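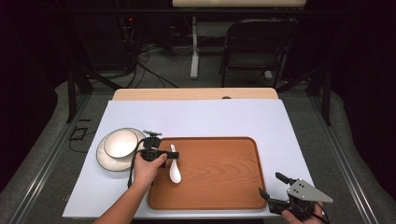 Spoon and tray, left gripper about to take the handle.

I have had the Dreltholm hand-held gripper kit for two months now and a few people have asked whether it is worth the money. I said I would write it up once I had done enough with it to have an opinion. I paid for mine, the full price, and Dreltholm don't know I'm writing this.

For anyone who hasn't followed the earlier posts, I do small recording jobs for people who train robot arms. They send a list of tasks, I do each one by hand with a gripper in each fist, and they get back video and finger positions. No arm is needed at my end. Most of what I do is kitchen and table work: plates, bowls, cutlery, trays, cloths. The job I'm on at the moment is laying and clearing a tray, and it goes to a small firm called Hosari, where my contact is Imani Lindgren. She sends good clear task sheets, and she sends things back when they aren't right, so a fair amount of what follows comes from her notes as much as mine.

What you get

The kit is sold as a pair of grippers with a head camera, the cables, a small box that everything plugs into, and the recording software. You supply the computer. There is a printed booklet, which is short and has one wrong diagram (the two cable ports are the wrong way round on page four). Spare finger pads are extra. I'd buy a set at the same time, as postage on its own was silly.

The grippers don't match, and that threw me when I opened the box. The left one is the compact one, all black, with the module mounted on top. The right one is built on a light grey metal plate with holes in it. Dreltholm say the plate is there so you can bolt on your own bits, and that they will sell you two plates or two compacts if you ask. I asked afterwards. If I were ordering again I'd ask first.

Setting up

It took me most of an afternoon. The hardware was quick. The software wanted an update before it would see the right gripper, then wanted another one after that. Calibration is a matter of opening and closing each gripper fully, then holding both still for a bit while the head camera finds them. It asks you to do this at the start of every session. I skipped it twice in the first week and both sessions came back from Imani with the fingers reading half open the whole way through, so now I don't skip it.

My table is white and that suited the head camera well enough. I had worried about glare. White crockery on a white table is harder to look at on the screen than it is in real life, though Hosari haven't complained about it, and the wooden tray helps because most of what I'm picking up sits on it.

How they feel in the hand

The compact one is very good. After an hour or so I stop thinking about it. The fingers close smoothly and I can feel through the grip when they have met something hard. I'm right-handed and I still end up doing the fiddly parts with my left because that's the side with the nicer tool.

The plate one is all right. It feels heavier at the front and my wrist knows about it by the end of a long session. It is steady for anything big, such as holding the edge of a tray while the other hand works. I find it poor for coming in low, as I have to think about where the plate is going as well as where the fingers are going.

Spoons

I'm giving the spoon its own heading as it has taken up more of my time than everything else put together. The spoon on the Hosari list is a white ceramic soup spoon. It is glossy, the handle is narrow, and it lies flat on the tray, so there isn't much to get hold of. With the pads that come in the box, I dropped it or pushed it along the tray more often than I'd like to admit. The trick that worked for me is to come down from directly above the handle with the fingers only just wide enough, and close slowly. If you come in from the side it skates.

The softer pads are much better for this. They cost extra and they wear faster, and I think they should be in the box. I've changed mine once. It takes a small hex key and a bit of patience, and the screws are tiny, so do it over a bowl.

Bowls and plates are easy by comparison. A shallow bowl with a rim can be lifted off its plate with one gripper if you take it near the edge and don't rush. I wouldn't try a full one.

Cables

Both grippers are wired and this is my main grumble. The left cable comes out in a loop and hangs down beside my arm, and it trails over whatever is on that side of the table. With the plate and bowl on my left it crosses the rim of the plate unless I clear it first. I've tried clipping it to my sleeve, which helps until I reach forward. I've tried tape. Iraís Zepeda, who has the same kit and has had it longer, runs hers up over the shoulder and down her back, and says she only notices it when she sits down. I haven't got on with that yet but I'm still trying.

Dreltholm list a wireless version as coming in September. I'd want to hear from somebody who has used it before I said anything about it, as a dropped signal in the middle of a take is worse than a cable on a plate.

The software

Plain, and mostly fine. You press the foot pedal or a key to start and stop, and it names each take for you. You can mark a take as bad straight away, and I use that a lot. It will not let you rename a task once you have recorded to it. I typed "tary" on my first day and I have been looking at it ever since.

I've recorded a little over 2,000 takes so far and lost two of them, both when the disk filled up. It does give a warning, but in a small grey line at the bottom where I didn't see it. The Hosari job is for 4,000, so I'm past halfway.

Uploading is slow from my house. I leave it going overnight.

Support

I've written to Dreltholm three times. The first answer took a while and told me to read the booklet. The other two were quick and useful, from someone who clearly knew the grippers, and one of them came with a settings file that cured a jump in the right gripper's readings. So a mixed report, improving.

Against the Drindau set

I borrowed a Drindau set for a fortnight before buying, so I can compare a bit. The Drindau grippers are lighter and they do match. The cables are thicker and stiffer. The fingers have more play in them and I couldn't do the spoon at all reliably. Their software is nicer to look at and lets you rename things. If your list is mostly cloths and boxes I think you'd be happy with it and you'd have money left over. For cutlery I'd go with Dreltholm.

Would I buy it again

Yes, as two compacts, with the soft pads. I'd also put some money by for a better table mat, and I'd run the first 1,000 takes past whoever is paying for them in small batches so that mistakes come back early. Imani suggested that and it saved me redoing a lot.

I'm back on the tray job tomorrow, spoon to bowl and then bowl and plate back on to the tray. Haddad have asked me to quote for a set of tea things after that, cups with handles, and I'll post again when I know how the grippers manage those. If you have one of the plate grippers and have found a way to hold it that doesn't hurt your wrist, please leave a comment.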